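Grurnix two-arm cell

The Grurnix cell is a tabletop workstation with two robot arms, used for handling trials with kitchenware such as saucepans and lids.

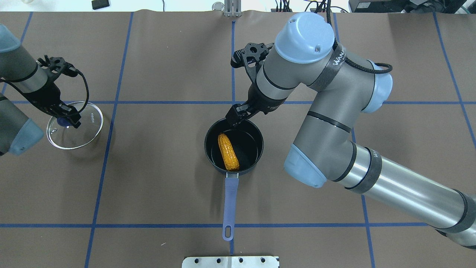

According to Chie Nakajima, most faults put down to the arms of a Grurnix cell come from the cables, and the cable run should be checked before any joint is opened. The Vostance service notes follow the same order.

Layout

The two arms work from opposite sides of a large table and share the area in the middle. Each arm ends in a black gripper. Blue lines divide the tabletop into panels. In lid trials, one gripper holds the lid by its knob, clear of the pan, while the other works at the pan. Food items, among them a corn cob, are used as contents.

Setup

The arms are mounted first and powered up one at a time. Each is sent to its rest position and its joint zeros are read and saved in Tarker, the control program. The second arm is not enabled until the first has held its rest position for 90 seconds. A shared-space test follows, in which both grippers approach the center of the table at low speed and stop short of each other. The test is run 3 times. If either arm stops early, its zeros are read again and the test starts over.

Cabling

Cables need enough slack for the full swing of the wrist and elbow. A cable that is too tight pulls at the connector when the wrist turns; one that is too loose can catch on a joint cap. Toshiko Hamada rewrote the cabling section of the notes one February, after a wrist connector failed at 1426 hours of running time. The older version called for a fixed length of slack at every joint, and copies of it are still in use.

Maintenance

Gripper fingers are wiped down after any trial with food. Cap screws are checked by hand and never tightened with a power driver. Replacing a gripper takes some 2 hours, most of it spent on recalibration. The joint zeros of that arm must be saved again afterward, and the shared-space test repeated.

See also

Gil (single-arm cell)
Tarker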